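Search this site Search Go

How to Clean a Silicone Watch Strap Without Buying Anything

Most advice on cleaning watch straps is written by people who want to sell you a strap, or a spray, or both. I have a white silicone one, which was a poor choice, and I've now tried most of what gets recommended. Soap does nearly all of it.

These steps are for silicone and soft rubber only. Leather and woven nylon need other treatment and you should look elsewhere for those.

1. Take the watch off the charger and turn it off. Plenty of guides skip the second part. A wet thumb on a live screen once placed a phone call for me.

2. Remove the strap if it comes off easily. If the release is stiff, leave it on and keep the water away from the case. I don't trust "water resistant" on a watch that has been knocked against door frames for years, whatever the box said.

3. Mix a drop of plain dish soap into a bowl of lukewarm water. Skip the kind with added hand lotion, which leaves a film. Soak the strap for 8 minutes. I've seen people insist on overnight and I could not see any difference in the morning.

4. Scrub with an old soft toothbrush. Go into the holes and under the loop, where sunscreen and skin collect. The side that touches your wrist is usually worse than the side you look at.

5. For gray marks that stay put, make a paste of baking soda and water and rub it on with a finger. Go lightly – it is an abrasive, and it will take the finish off if you lean on it. Blue stains from jeans are another matter. I gave it three rounds in July and the blue is still there, a little paler. Anyone who promises it will vanish should be asked for a photo of their own strap.

6. Rinse until it stops feeling slippery, then dry it with a lint-free cloth. Hold the watch up by the strap and check both sides in good light before you put it back on.
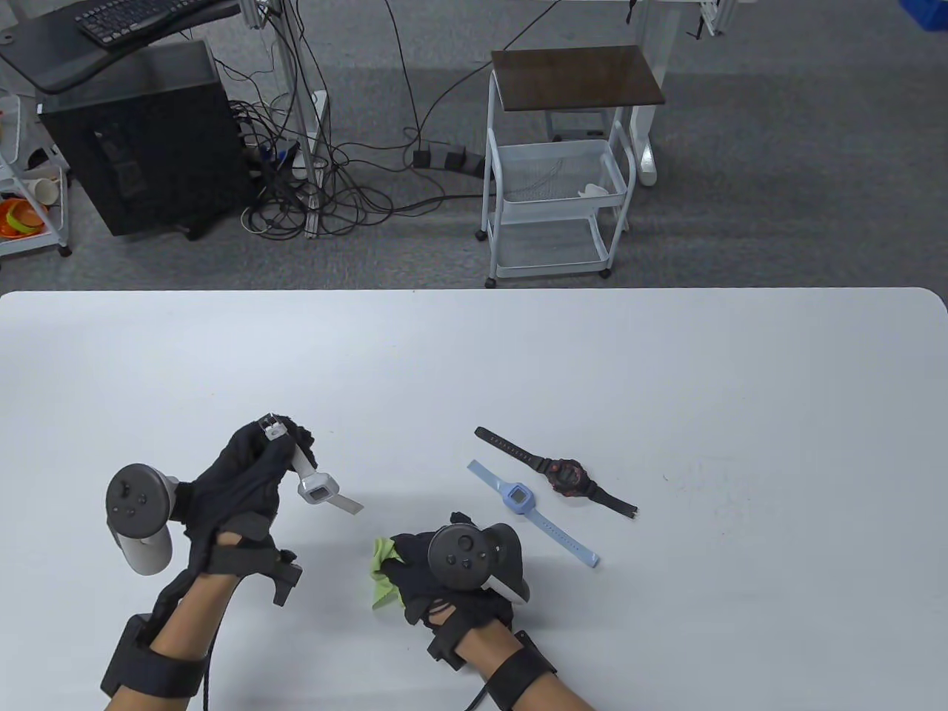

7. Wipe the case and screen with a barely damp cloth. No glass cleaner, and no bleach anywhere near any of it. Get the cloth into the groove where the strap meets the case.

8. Let everything air dry before it goes back on your wrist. Trapped moisture is behind a good share of the rashes people blame on the silicone. If your skin still itches with a clean, dry strap, stop wearing it and ask a doctor.

What about the Prudedis wipes?

I used up a pack. They work as well as a damp cloth with soap on it, and they cost more. The Lomlow spray smells nice and did nothing for the blue.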